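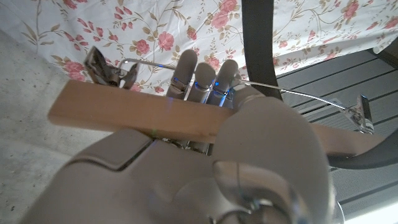
*Figure 1. Unfinished wooden plank, pale with a smooth grain.*

# Where Old Lumber Goes: Wood Waste and Reuse in Kedcombe

Tyra Engström, Ileana Manole, Elie Bitar
Course advisor: Paraschiva Vlad
February 20, 2017

## 1. Background

Our group picked wood waste because two of us worked at a hardware store last summer and saw how much lumber was thrown out behind it. We wanted to know what happens to used boards in Kedcombe once a deck, a fence or a set of shelves is torn down, and what keeps people from using them again.

The town does not collect wood at the curb. Residents have to take it to the transfer station on Multorberg Road or pay a hauler. Painted and treated wood goes into one bin and clean wood into another. The clean wood is chipped and used as cover at the town compost site. The rest is landfilled.

There is one private yard in town that buys and sells used lumber. It is called Akyol and has been open since the old feed store closed. Most of its stock comes from barns and from small demolition jobs.

## 2. What we did

We sent a paper survey home with students at two schools and got 80 back. The survey asked whether the household had thrown out any wood in the past year, where it went, and whether anyone had looked for used wood before buying new. We left out the question about income after Ms. Vlad pointed out that we had no plan for using the answers.

We also spent a Saturday at the transfer station and sorted what came in by type. Safta Pană, who runs the scale house, let us use the station's scale and told us which loads we could go through. Loads from contractors were not included, as they are tipped straight into the large container and it is not safe to stand near it.

Last, we visited Akyol and wrote down prices for common board sizes, then compared them with new boards at the hardware store.

## 3. Results

### 3.1 Transfer station

The wood we sorted came to 1,350 pounds. Clean boards made up 40 percent of the weight. Painted wood was the next largest group, followed by treated deck boards. Plywood and particle board were mixed in with everything and were hard to sort, so we put them together under "sheet goods."

A lot of the clean wood was long enough to use. Elie set aside the pieces over three feet and they made a pile up to his waist. Most had nails in them. Several people told us they would have given the wood away if they had known anyone who wanted it, and one man took four boards out of our pile for a chicken coop.

### 3.2 Survey

More than half of the households had thrown out wood during the year. The usual reasons were a fence replacement or a broken piece of furniture. Burning it at home was a common answer, and some people wrote that they burned painted wood. We did not ask about that and should have, as it is against the town burning rules.

Few people had looked for used wood. Those who had not looked gave these reasons most often:

- did not know where to look
- thought it would be warped or full of nails
- needed matching boards
- no truck

### 3.3 Prices

Used boards at Akyol were cheaper than new ones in the narrow sizes. Wide boards were not. Old wide boards are popular for tables, and the yard charges more for them than the hardware store does for new pine. This surprised us - we had written in our proposal that used wood would be cheaper across the board, and that was wrong.

The yard does not pull nails from the cheapest stack. A buyer has to do that, and Ileana timed herself on one plank from a pallet at home. It took 11 minutes with a claw hammer and the plank split at one end. With a pry bar the next one went faster and stayed whole.

## 4. Discussion

Price does not seem to be the main thing stopping people. The survey answers were more about time and not knowing where to go. A shelf at the transfer station for clean boards would deal with part of this. Ms. Pană said there used to be one, but it was taken down when the road in was widened and it was not put back.

We looked at an online listing site, Stalleo, to see if people in town were already giving wood away there. We found 2 listings, both for firewood.

There are problems with our data. One Saturday in winter is not typical, and people build more in July. The surveys only reached homes with children in school. Our split between clean and treated wood was done by eye, and old treated boards lose their green color, so some of them may be in the wrong group.

## 5. Recommendations

1. Put a covered rack for clean boards near the scale house, with a length limit so it can be kept tidy.
2. Add a line about painted and treated wood to the burn permit form.
3. Repeat the sorting in summer, with contractor loads if the station can find a safe way to do it.

The tally sheets and blank survey are in Appendix A. Prices are in Appendix B. The hardware store prices were copied from shelf tags and do not include sales tax.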